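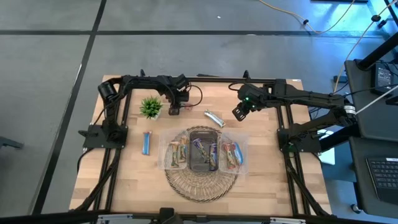 Price formulas in crude supply contracts, part two

2025-10-19

Last time I went through the volume clauses in the Hosero supply contract. Several readers asked about the price side, so I have now read that annex as well. It runs to 51 pages, and most of them are tables.

The contract does not fix a price. It fixes a formula. Each cargo is priced at the average of a marker crude over a set window, minus a differential for quality and location. The marker is quoted daily by a price reporting agency. The differential is set by the seller once a month and published before loading.

The window matters more than people expect. Under the Hosero terms it is the five quotes after the bill of lading date. A buyer who loads on a falling market pays less than the price on the day the ship sailed. A seller who can move the loading date by two or three days has an option, and the contract does not charge for it. Rhiannon Sayce made this point to me in May and I did not take it seriously enough then.

Next, the quality adjustment. The base grade is defined by API gravity and sulfur content. If a cargo tests lighter than the base, the buyer pays extra per barrel for each full degree. If it tests heavier, the deduction is larger than the matching premium. Sulfur works in one direction only: there is a penalty above the limit and no credit below it.
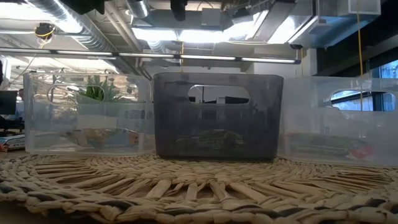

The tests are done at the load port by an independent inspector. A retained sample is kept for 565 days, which is a long time for crude. I checked the older Clistine contract and found a much shorter period there. Lowri Eynon, who used to draft these, thinks the longer period was copied from a product contract and never changed. I have no better explanation.

Freight is handled in Annex 4. The buyer nominates the ship and pays for it, but the differential already assumes a standard route to the Garcia terminal. Deliveries to Istemero go past that point, and the extra miles are for the buyer's account. On a small cargo this wipes out most of the quality discount.

I tried the formula on a cargo of some 806 thousand barrels, holding the marker flat and changing only gravity. One degree lighter gave a small gain for the seller. One degree heavier cost the seller nearly twice as much. The result follows directly from the table, but it is easier to see with a whole cargo than per barrel.

Two items are still open. I do not know how the parties treat a day with no published quote; the text says "the nearest available quotation" without saying in which direction. I also have not found the clause that applies if the marker is discontinued. The index points to a schedule that is missing from my copy. If you have a complete one, please send me the page reference.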